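To: Members list, Trerlow Anglers' Association
From: Office of the Association
Date: Apr 3, 2023
Subject: Re: Access rules and boat places on Joltaler Reservoir, new season

Dear members,

The Office has received several messages concerning the new access rules for Joltaler Reservoir. The message quoted below covers most of the points raised, and the reply is sent to the whole list so that all members have the same information.

> To the Office,
>
> I have read the notice on the new season at Joltaler and would be
> grateful for clarification on a few matters. The notice says that
> bank permits and boat permits will be issued separately. My permit
> from last season covered both. Am I required to apply again for
> the boat, or does the old arrangement carry over until it expires?
>
> The notice also refers to a closed stretch on the north bank below
> the Painemal inlet. The map attached to the notice shows the
> stretch ending at the old pump house, but the text says it ends at
> the second footbridge. Those are quite different places.
>
> Finally, is the season supper at the lodge still planned, and will
> guests be admitted?
>
> A member, south bank section

The Office replies as follows.

Permits. Combined permits issued last season remain valid until the date printed on them. Members holding one do not need to apply again before that date. Upon expiration, two separate applications must be submitted, one for the bank and one for the boat. Both forms are held at the lodge and may also be requested by replying to this address. Applications without a current state license number will be returned unprocessed.

Closed stretch. The text of the notice is correct and the map is in error. The closed stretch runs from the Painemal inlet to the second footbridge. The water between the footbridge and the pump house is open to bank fishing throughout the season. A corrected map will be posted on the board at the main gate, and members who printed the earlier version are asked to discard it. 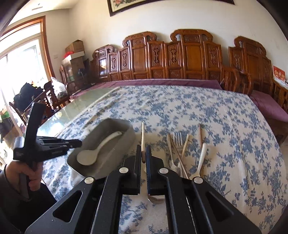
The closure remains in force until the end of June. It applies to wading, bank fishing, and boats at anchor. Boats under way may pass through the stretch at low speed, keeping to the far side of the marker buoys. Landing on the gravel bar is prohibited during the same period, including for the recovery of snagged lures. Members who lose tackle there should report it to the gate and arrange to collect it once the closure is lifted.

Boat places. The Association has 30 numbered mooring places at the Plekis landing. Places are allotted for one season at a time and may not be passed on to another member. Any member who does not intend to use an allotted place is requested to inform the Office promptly, so that it may be offered to the next person on the waiting list. Boats left at the landing without a current number will be moved to the upper lot at the owner's expense.

Rental boats may be reserved up to 3 days in advance. Reservations are made in the book at the lodge. Telephone reservations are no longer accepted. Rental boats carry a maximum of two anglers, and each person aboard must wear a life jacket from the moment the boat leaves the landing. Electric motors are permitted. Gasoline motors are not permitted on any part of the reservoir.

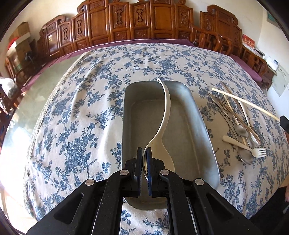 May a member bring a child in a rental boat without buying a second permit?
A child under the age of twelve may fish on the permit of the accompanying adult, and the two then share a single daily limit. The child counts toward the maximum of two persons in the boat.

Catch records. Last season's returns show 733 walleye reported from Joltaler, taking bank and boat together. The Office is aware that many cards were not handed in and regards this figure as incomplete. Stocking requests depend on these records, and members are reminded that a blank day must also be entered. A card listing only successful trips gives a misleading picture of the water. Completed cards go in the steel box at the main gate or may be mailed to the Office at the end of each month.

Fish returned to the water should be entered in the right-hand column with an estimated length. Weights are not required for released fish, and members are asked not to keep fish in a net for the sole purpose of weighing them. 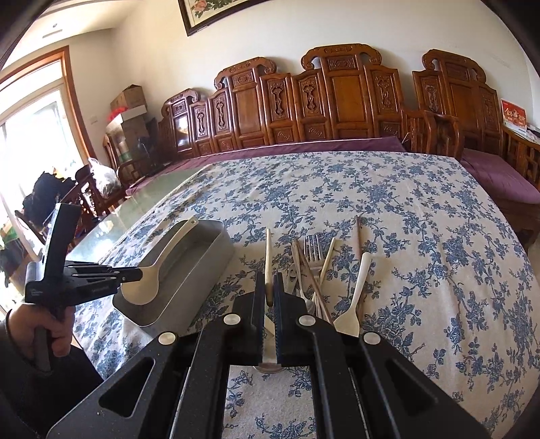 The season supper will be held at the lodge as planned, and each member may bring one guest. The kitchen will serve fish chowder and a rice dish, with bread and coffee. Tables will be laid with cloths, and those helping to set out places are asked to check that every setting is complete before the doors open. White ceramic soup spoons and a rectangular metal tray, such as those on the table here, are suitable for the chowder course, and any member able to lend similar items should mark them underneath with a name. Borrowed items may be collected from the kitchen the following morning. Guests' names must reach the Office at least one week before the supper, together with any dietary requirements.

Parking. The lower lot at Plekis is reserved for vehicles with trailers. All other vehicles must use the upper lot, and the track between the two must be kept clear for emergency access. The gate code will change when the new permits take effect. It will be sent individually to permit holders and must not be posted to this list.

Further questions on permits or moorings should be sent to the Office directly, with the permit number in the subject line. Corrections to the membership roll should be sent in a separate message.

Office of the Association
Trerlow Anglers' Association

To leave this list, send a blank message with the word "remove" in the subject line.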